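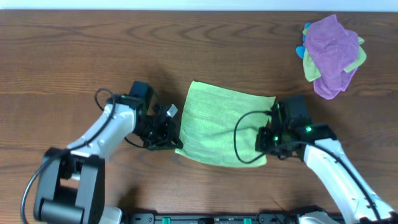

Revisión de mesa de madera y paños de limpieza, hoja 1734
Local: Sitow, sala de trabajo
Revisa: Nilmini Bhattacharjee
Mes: julio

Leyenda: [x] conforme, [ ] no conforme, [~] conforme según el proveedor, que no es lo mismo.

## 1. Superficie de la mesa

- [x] **Tablero sin astillas al tacto.** Pasada la mano a favor y en contra de la veta. Bien.
- [x] **Sin restos de comida ni de cola.**
- [~] **Acabado resistente a productos de limpieza.** Lo dice la ficha de Lornska. La ficha también dice «todo tipo de manchas», y ya me contarán qué laboratorio ha probado todo tipo de manchas. Hice la prueba de la gota en una esquina: agua sola, nueve minutos, no dejó cerco. Con el desengrasante no la he hecho y no pienso marcar la casilla como si la hubiera hecho.
- [ ] **Canto revisado en los cuatro lados.** El lado de la pared no se puede revisar sin mover la mesa. En la hoja anterior figura como conforme. Me gustaría saber cómo lo vieron.
- [x] **Estable al apoyar peso en las esquinas.** No cojea. Alguien había metido un cartón doblado debajo de una pata; lo quité y sigue sin cojear, así que no sé qué hacía ahí.

## 2. Paño verde lima

- [x] **Color asignado a esta zona.** El verde es para mesas. Recuerdo que el código de colores sirve si se respeta, y en la visita de la mañana había un paño verde en el borde del fregadero.
- [x] **Tejido de punto fino, sin hilos sueltos que se enganchen.**
- [~] **No suelta pelusa.** «Cero pelusa», según Cimier. Sobre madera de tono cálido la pelusa clara se ve poco, de modo que la prueba hecha en esta mesa no demuestra gran cosa. Repetir sobre algo negro.
- [ ] **Bordes planos.** El borde inferior se abre un poco y hace arrugas. No es motivo de retirada. Sí es motivo para no creerse lo de «mantiene la forma lavado tras lavado», porque una forma rectangular exacta no la tiene.
- [ ] **Fecha de primer uso anotada.** No hay etiqueta ni registro. Sin ese dato, el límite de lavados que nos vendieron es decorativo.

## 3. Extendido y doblado

- [x] **Se extiende sobre la mesa despejada de frascos y herramientas sueltas.**
- [x] **Se sujeta por dos lados opuestos antes de estirar.** Estirar lo justo para alisar. El punto cede, y si se tira de más queda una onda en el borde que luego nadie consigue plegar recta.
- [ ] **Plegado en 2 y otra vez en 2.** El cartel de la pared del pasillo pide tres pliegues y el procedimiento escrito pide dos. He preguntado cuál manda y he recibido dos respuestas. Hasta que se aclare, no conforme.
- [~] **El plegado da ocho caras limpias.** Sobre el papel, sí. En la práctica se usa la de fuera hasta que da pena y se tira el paño al cubo. Pondría conforme si viera a una sola persona darle la vuelta.

## 4. Almacenaje y lavado

- [x] **Cubo de paños usados con tapa.**
- [ ] **Paños limpios separados de los usados.** Están en el mismo estante, uno encima del otro. La explicación fue que «se distinguen por el olor». No la acepto.
- [x] **Sin suavizante en la lavandería.** Confirmado por Thambiah por teléfono. Pedí el albarán por escrito y todavía no ha llegado; retiro la marca si no aparece antes de la próxima hoja.

## Pendiente

1. Separar la mesa de la pared y mirar el canto que falta.
2. Prueba de pelusa sobre fondo oscuro, con un paño nuevo y otro ya lavado.
3. Unificar el cartel y el procedimiento de plegado.
4. Etiquetar los paños con la fecha de entrada.

**Resultado:** apto con reservas. La mesa me preocupa poco. De los paños no firmo nada más hasta ver el registro de lavados.

N. Bhattacharjee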